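Journal > Games and Conventions > Opinion

October 12, 2026
Posted by Arlo Lindqvist

I have now been to Vondusness two years running, and I still can't tell you whether it is a games convention or a queue with a games convention attached. People I like keep telling me it's the friendliest weekend in the hobby. Maybe it is. I spent a good part of Saturday standing behind a man with a rucksack shaped like a shield, so my sample is limited.

My grumble this time is the early entry ticket. You pay extra and get in before everyone else, and the website made a lot of noise about "first look at new releases". Fine. Except that when the doors opened, half the stands were still under dust sheets and the people running them were off finding coffee. Anika Begay, who bought the same ticket as me against my advice and then talked me into it, reckons we were paying for the calm. I'd have had plenty of calm in bed. 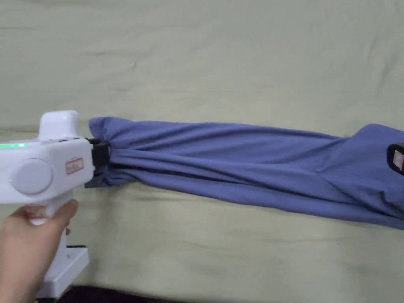 In the hand, white plastic and a round disc on the side.

The new releases, then. Bundgaard had the big one, a trading game about river ports with a box the size of a paving slab and a running time of 180 minutes. We were taught it by a very patient chap who had plainly given the same speech since breakfast. I don't mind a long game. I do mind a long game where I know who's won after the first hour, and by then Thérèse Cloutier had the salt route and the rest of us were just moving barrels about for her benefit. She thinks it's a masterpiece. Well, she would.

Everyone online is already calling it the game of the year. I'd like to hear from those people again in December, when they've tried to get it out on a weeknight with two friends who have work in the morning. There was talk of a shorter version with fewer ports. Nobody on the stand could say if it comes in the box or if you'll be asked to buy it later, and I have been round this hobby long enough to guess.

Buvano's stand was busier and I have less to say about it. Six small card games, all in matching tins, all very pretty. We played the one with the beekeepers and it was over before I'd worked out what my hand was for. Desmond bought it straight away. Desmond Park owns more tins than a corner shop.

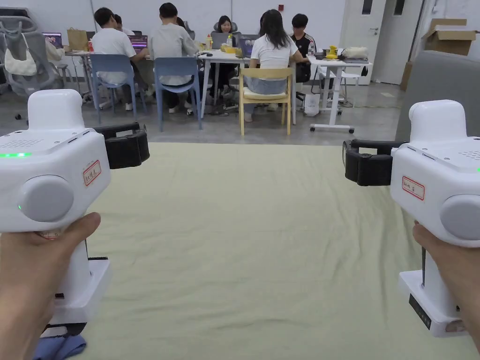

What I did enjoy was the bring and buy, which gets a poor corner at the back by the fire doors and no mention at all in the programme. I came away with an old football management game for 14 quid, missing its dice and with somebody's league tables still pencilled on the pad. We've played it twice since. The transfer rules are daft and I got relegated, and it was still a better evening than the river ports.

I asked one of the stewards if the bring and buy might get more room next year. He said he'd pass it on. They said that last year too, when almost everyone I spoke to was asking for more tables for open play, and I counted on finding some. There may have been one extra. Ehab Kettani says I should fill in the feedback form and stop moaning on here, so I had a look at it. It wants me to rate my "journey" with smiley faces.

I haven't bought a ticket for next year. Anika has, early entry again, and she's asked if I want the other half of the hotel booking. I've said I'll think about it.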